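# Can a machine fold my laundry yet?

I had coffee in Resville with an engineer from Musum, a small outfit that works on household robots, and I asked what everybody asks. When do I get to stop folding T-shirts?

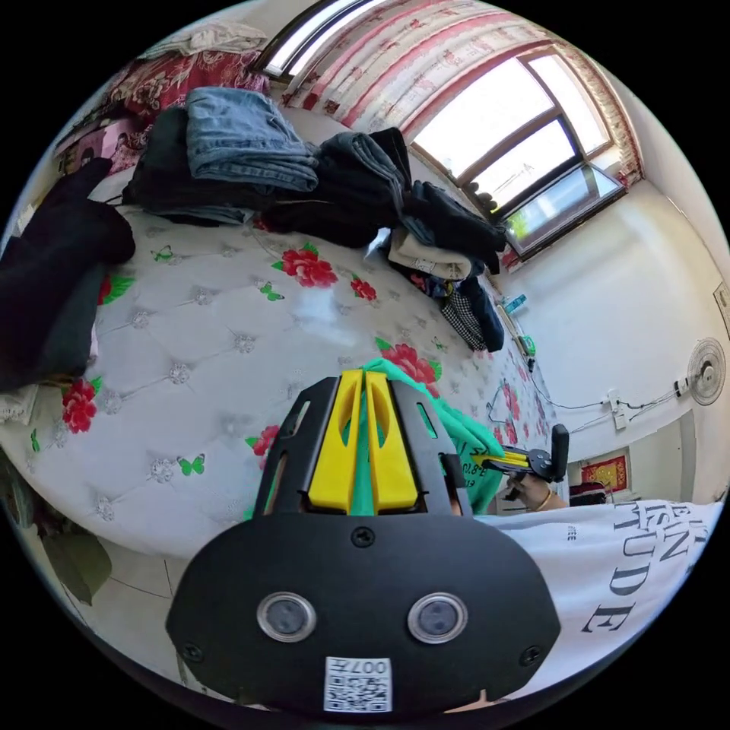 ## "Cloth is mean"

The answer came with a big laugh. "Cloth is mean," the engineer told me. "A cup is the same cup every time you look at it. A shirt has a new shape every time you let go of it."

I said my bed at home has had a pile of jeans on it for most of January, and surely a stack of jeans is easy? Well, sort of. Denim is stiff and holds a crease, so it's one of the kinder things you can hand a machine (black clothes on top of other black clothes are a nightmare, apparently, and I can relate!).

At the Musum workshop they keep a test basket of 134 pieces. The best robot there gets through a plain T-shirt in 2 minutes, if it can find the collar. "I can do six in that time and complain about all of them," the engineer said.

## What about stores?

I figured shops would be further along, with all those neat tables of sweaters. Steinbach, a clothing store across town, tried a folding machine in the stock room last spring. It handled 80 percent of the shirts fine. The rest went back to the staff, who had to unfold them first and start over, and they weren't thrilled.

"Towels we're good at," the engineer said. "Pillowcases too. Then you get a hoodie with a drawstring and everyone in the room goes quiet."

Bakar, the hotel laundry that takes Musum's towel folder on trial, still has people doing the bathrobes by hand. I asked if that bothered anyone over there. "They like the towel machine. They'd like it more if it picked things up off the floor."

## So, when?

I pushed for a year and didn't get one. I did get a promise that if they ever want a really messy bedroom to practice on, mine is on the list. Then we talked about fitted sheets for far too long, and I still can't fold one either.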